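Bench notebook — gripper comparison, two-arm table
Jun 12, 2024

Finally got both candidates running on the same table with the same controller settings, and what a good day it was! Writing this up while I still remember which run was which.

The two under test are the Jamach finger set (the long slim ones) and the Chettiar set (the angular ones with the extra joint near the tip). Both go on the same wrist plate now that the adapter has been re-drilled. The April adapter had the holes a hair too far out and everything sat slightly twisted, so please ignore any alignment numbers from back then. I've put a strip of red tape on the old one so it doesn't creep back into the drawer.

Task for the day was tea packets. Pick up a flat paper packet from the table, carry it over, let go of it inside a clear tub. It sounds like nothing, and I love it as a test. Paper is thin, it slides, it takes a crease and then keeps it, so the same packet is a different object by the end of the morning. The tabletop is smooth and gives the fingers almost nothing to push against. If a gripper can do this nicely I'd trust it with most of what Hataseo want to throw at us.

Settings, for whoever repeats this: grip force at 30 per cent for the first block, speed capped at 90 mm/s on the last bit of the descent, approach height unchanged. Controller is the Cleltemden box on firmware build 815. I tried the newer build for a bit and the arms felt livelier but the finger closing got jerky at low force, so back I went. Worth asking them about.

First block, Chettiar. Very sure of itself on anything with a raised edge. Once a packet has been folded a bit the angular tips get under it straight away and the hold is lovely, no slip at all on the carry. On a fresh flat packet it's another story. The tips land, close, and push the paper along in front of them. I got a few by aiming for the corner and coming in at a slant, which is cheating a little, but it's the kind of cheating I'd happily write into the routine.

Second block, Jamach. These surprised me! The pads on the ends are soft enough to drag the middle of the packet up into a little ridge, and then they pinch the ridge. First time it did that I laughed out loud. It worked on the small packets nearly every go. The big ones bow and swing during the carry and two of them brushed the rim of the tub on the way in. The long fingers do make the drop easier, as you can go right down inside without the wrist coming anywhere near the plastic.

Tried dropping force by another 5 per cent with the Jamach set to see if the creasing got any better. It did, a bit, but the carry turned nervous and I lost a packet halfway over. Put it back up.

Things that went wrong, so we don't do them again:

The left arm lost its zero after I swapped fingers without parking it first. My fault. Park, then power down the hand, then swap.

Clear tubs are hard on the depth camera. It kept placing the near wall somewhere behind the far wall, and the planner then wanted to come in from the side. I taught the tub positions by hand in the end and marked the table underneath with pencil. A ring of matt tape round the rim might be enough to fix it properly — I'd like to try that before we go hunting for other tubs.

Midday light from the windows also changes what the camera makes of the table. The wood shines and the pale paper gets lost against it. Blinds, or a later start. The evening runs in April never had this and now I know why.

Where I am with it: for paper I'd go with Jamach on pick and I still want Chettiar for anything stiff. With two arms there's no reason we can't have one of each, and I'm quite taken with the idea of one hand lifting a corner and the other one taking the packet off it. The timing on the handover will be fiddly. The Cleltemden box can sync both hands off one clock, so it should only be a matter of sitting down and writing it.

Next up:
- same packets, one gripper type on each arm, lift and handover
- matt tape on tub rims, redo the depth check
- ask about finger closing on the newer firmware
- crisp new packets for every block, used ones kept apart
- try the mug as an obstacle in different spots, then as a target, handle first 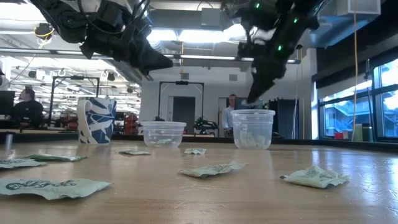

Both arms over the table, packets out, some green paper in the right-hand tub.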